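Folding on a Soft Surface: Dark Garments
Gallery and notes by Valter Pacheco
Morais Household Notes / Laundry / Folding

Most folding instructions assume a hard, flat table. In a small flat the surface is more often a bed or a table with a thick cover left on it, and the cloth behaves differently there. This page deals with black garments folded on a quilted cover. It follows the page on shirts and uses the same terms.

Terms
Body: the main panel of the garment, front and back together.
Flap: any part that projects from the body once it has been laid down, such as a sleeve or a turned-back corner.
Return: the part of a flap that is folded back on itself.
Finished width: the width after the side folds and before the cross fold.

The surface
A quilted cover has two properties that matter. The stitched lines are lower than the padding between them, so a thin fabric laid across them will follow the pattern slightly. The padding also grips. A garment pulled across a quilt tends to bunch ahead of the hand, where on bare wood it would slide. Lift and place each panel. Do not drag it.

A diamond pattern is useful for alignment. The seams run in two directions at a fixed angle, and the points of the diamonds form straight rows. Set the hem along one row of points and the side fold along another, and the corner between them will be square. Arwel Craddock uses the rows as a ruler on his own bed: he measured one diamond once, wrote the figure on a slip of paper and has not used a tape there since. The method fails on covers that have been washed hot, where the squares pucker unevenly.

Pale covers show lint from black cloth, and black cloth shows lint from pale covers. Shake both before starting. 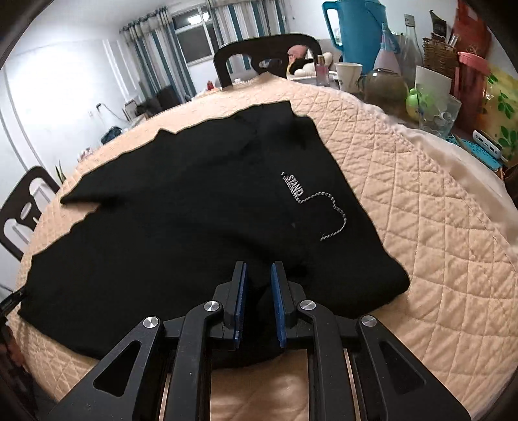 Cords and raised lettering need to be dealt with before the first fold. A loose cord left under a panel will print a line through a light fabric within a day or so in the drawer, and on heavier cloth it makes a ridge that stops the stack lying flat. Lay cords on top of the garment and bring them inside at the last fold. If there are two, even up the ends first. Knots go towards the middle — never at the edge of the fold, where they make the parcel rock.

Raised or printed lettering should not be creased across. Find the edges of the lettering by hand and put the side folds outside them. Where the lettering is too wide for this, fold with the printed side outwards and keep the bend loose. Two printed areas should not be left face to face in a warm cupboard, as some inks stick. A sheet of plain paper between them is enough.

Order of work
1. Spread the garment and smooth it from the middle outwards. Black fabric hides creases under a ceiling light. A lamp set low at one side shows them.
2. Bring the flaps in over the body. The return should stop short of the opposite edge.
3. Fold the sides to the finished width. For the drawers in the Morais flat this is 20 cm.
4. Fold from the hem upwards, in 3 parts for a heavy fabric or in half for a light one.
5. Turn the parcel over and press with a flat hand. Do not press hard on a quilt, as the padding pushes back and opens the fold.

Thick hems
A thick hem laid directly over another doubles the height at that edge. Offset them by the width of one hem. On a diagonal fold the hem will try to straighten, and the panel above it lifts. Holding the corner down while the next panel comes over is usually sufficient.
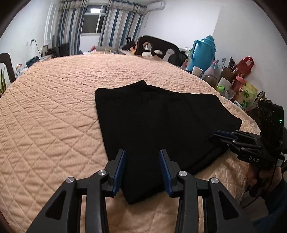

Black garment partly folded on the quilted cover, with a pointed fold at the top edge and the narrow corner towards the near side.

Correcting a pointed fold
Points form where a flap has been turned at an angle and the excess has nowhere to go. There are two remedies. The first is to open the flap, pull the fabric straight along the seam and turn it again parallel to the side. The second, quicker, is to fold the point down flat onto the body and treat it as part of the return. The second leaves an extra layer at that corner. It is acceptable for knitwear and sweatshirt fabric and poor for anything that has been ironed.

Do not tuck the point under. It cannot be seen there, it moves when the parcel is picked up, and on a black garment the resulting lump is hard to find again.

Fabric weight
The figures in the folding table on the shirts page apply up to 300 grams per square metre. Above that, add a finger's width to each fold for the thickness of the bend. Brushed linings need slightly more.

Boards
A folding board can be used on a bed if it is stiff enough. The Ponel board holds its shape but slides on smooth bedspreads; on quilting it stays put. The Mimach board is lighter and hinges in four places, and it sags in the middle on anything soft. A tray or a large hardback book does much the same job for one garment at a time.

Storage
Parcels folded to 20 cm stand in two rows in a Wemonov drawer, inside width 57 cm, with a gap left over for socks. Stand them on the long folded edge with the last fold upwards. Black items are difficult to tell apart when filed like this, so those with lettering go at the front and plain ones behind. Garments with cords are kept in the second row — the ends catch on the drawer runner if they work loose.

Revised in November: the note on printed areas was added after a query from Arwel Craddock, and the drawer width was corrected.

Previous page: Shirts on a table
Next page: Trousers and heavy seams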